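## 4. Descaling your Viklund kettle base and setting the hardness dial

Okay, so you've got the kettle out of its box and you've done the first boil from section 3. Now we come to the part I skipped for my first year with a Viklund, and I paid for it with a crust on the heating plate you could have chipped with a spoon. We have very hard water in Cavatby. If yours is soft you can get away with doing this every February and forgetting it the rest of the time!

**You'll need:** white vinegar or citric acid, a soft cloth, the little test strip from the accessory bag, and half an hour when nobody wants tea.

1. Run your cold tap for a minute, then dip the test strip and shake it off. Wait until the color settles.
2. Match the strip to the card and turn the dial under the base to the same number. It clicks. (Mine clicks twice between 3 and 4, and I've stopped worrying about it.)
3. Unplug the base and let the kettle cool completely.
4. Pour in 616 ml of water. Yes, that's an odd amount, but there's a line for it on the inside, just under the spout filter.
5. Add nine teaspoons of vinegar or one sachet of citric acid.
6. Plug in, press and hold the drop button until it blinks, then walk away.

> **Caution:** Don't lean over the spout while it's running. Hot vinegar steam is nasty on the eyes, and I say that as someone who has done it more than once.

The program heats, rests, and heats again. During the rest it goes totally silent and looks dead, and that's the moment I always used to yank the plug. Please don't! The blinking light is all you need to watch. 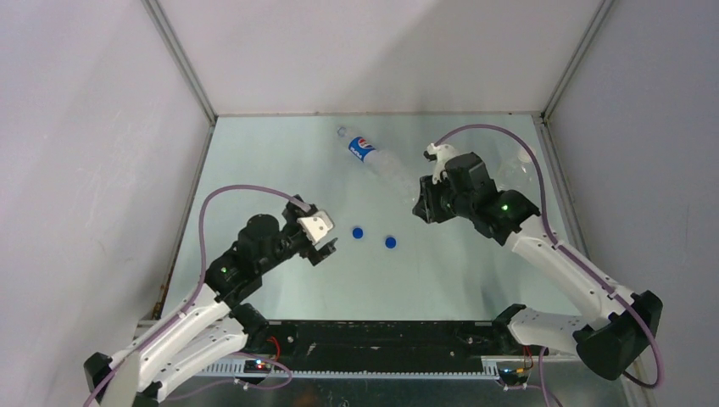 Mizanur Pathirana wrote to me that his never got past the rest stage until he moved the dial up one number, and he swears the test strips read low if the bag has been sitting open. I tried a strip from an old bag after that and he's right, mine came out a full step lower than a fresh one. So keep the bag clipped shut, and if you're stuck between two colors, go with the higher.

7. When the light goes solid, unplug and pour everything down the sink.
8. Wipe the plate with the cloth. No scouring pads, no knives.
9. Fill to the top line with fresh water, boil, and throw it out. Do that twice if you can still smell vinegar.

**Note on the reminder light:** the kettle counts boils, and the orange light comes on after 2000 of them on dial settings 1 and 2, or after 1000 on anything higher. Running the program resets the count. Cleaning by hand doesn't, so if you've scrubbed it yourself and the light is still glaring at you, hold the drop button and the power button together until it goes off.

If there's still a brown ring after two rounds, leave the vinegar mix in overnight with the base unplugged, then start again at step 6. The spout filter comes out separately and I cover that in section 5.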